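28th December

Second go at the Kustarow wash test, the one that is supposed to show their detergent keeps plush and fleece from pilling. I still don't believe it. The Clesport sheet claims 80 percent less fuzz after 31 cycles and doesn't say less than what.

Ran 3 swatches in each bath, cool, short spin. Plain water, the usual powder, Kustarow. Lid seal on the Mudgway machine is weeping again, so I put a towel under it and carried on. Lint from batch 461 weighed after drying overnight on the rack. The powder and the Kustarow came out so close that a draft near the scale would explain it. Plain water was a bit lower than both, and I'd like to see that twice before I say it to anyone.

Rubbing is what raises the fuzz, I think – drum, load size, how long it tumbles. Soap comes a long way after. The sheet gives no load size.

Felted and fleecy surfaces are hard to grade by eye anyway. Two of us can look at one patch and land a full grade apart.

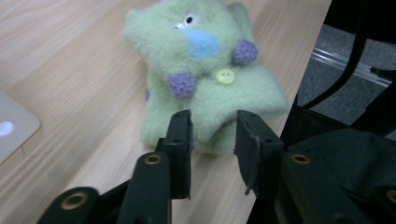 Plarkico replied that we should be grading under side light and that new fabric sheds most in its first few washes, so a short run flatters nobody. Fair on the light. The second point cuts against their own client's numbers as much as mine.

To do: borrow the angled lamp, fix the seal, repeat plain water with a full drum.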